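In Defense of the Short Pile

I have a friend, Effie Yule, who owns more books than anybody I've ever met, and her desk has exactly none of them on it. They live on shelves, spines lined up, and when she sits down to work she has a lamp, a pencil and a lot of bare wood. I used to think this was the goal. I spent most of my thirties trying to have Effie's desk and feeling bad every time I looked at mine.

I've given up on that now, and I'd like to talk you out of it too.

What the empty desk gets wrong

Every tidying guide I've read (and I've bought plenty, which then sat in a heap by the bed) treats a book lying on a table as a book waiting to be put away. Back on the shelf, please, clear the surface! But a book on a shelf is a book I've stopped reading. I can't be the only one. Once it's up there it turns into wallpaper, and I walk past it for 9 years.

Last December I did a big shelf clean-up at the Paquette Street apartment, the kind where you take everything down and wipe it and put it back by size. It looked great. I also put away the novel I was in the middle of, and I didn't think of it again until Isabelle Landry asked me how it ended. I was on page 171. I know that because the bookmark was still in it, squashed between two cookbooks of the same height.

What the big pile gets wrong

Now, the other camp. Mervin Lapointe, who I love dearly, piles. He has a stack beside his chair that comes up to the armrest, and he'll tell you he's reading all of it. He isn't! He's reading whatever is on top, plus the one he pulled out last week that made the rest lean. Everything from the third book down is storage. It's a shelf lying on its side with worse access.

I did this too for a while, after I quit the Effie method. I got up to 16 books on one corner of the table and what happened was that I read the news on my phone. Picking something out of the pile felt like a chore, and lifting it meant moving my coffee.

So, two

My rule these days is two books and a notebook, out in the open, on the biggest flat space I've got. One book I'm reading and one I'll read next. The notebook stays open. I mean really open, flat on its back with a pen mark on the page already, so that it doesn't feel like a ceremony to write something down.

I'll be honest that the notebook is where people push back. An open notebook looks messy, they say, and mine is mostly doodles. Sure. Half of what I write in it is nonsense, and a good chunk is little loops and faces from when I was on the phone. But a closed notebook with a nice elastic band around it is the most intimidating object in any house. I own a beautiful one from Urnance that I've never written a word in - it's too good for me and we both know it.

The rest of the desk can be whatever it wants. Cables, for example. I used to tie mine up with those little sticky strips, and then I'd need to move the lamp and have to undo the whole business. Let the power strips tangle on the desk behind you. If there's a good stretch of brown tabletop in front and something bright to read in the middle of it, your eye goes there anyway.
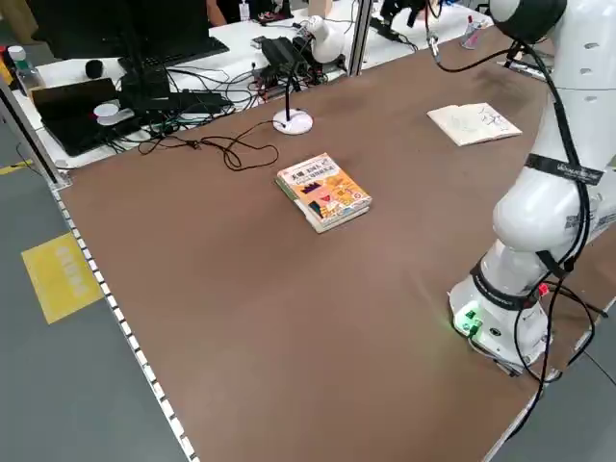
What about covers?

Put the loud one on top. I feel strongly about this and I can't prove a thing. A cream cover with an orange-red character on it and some yellow and blue gets picked up. A plain pale green edge underneath can wait its turn, and it'll be on top soon enough. Annatjie Dlamini says this is how you shop for cereal, and she's right, and I eat a lot of cereal.

It works for books in a language you're learning, too, maybe more so. A drawing on the front gets you over the fear of the title.

I don't expect Effie to change. She reads more than I do, if we're keeping score, and she never loses a bookmark. But if your shelves are perfect and you can't remember the last thing you finished, try taking two down tonight and leaving them out.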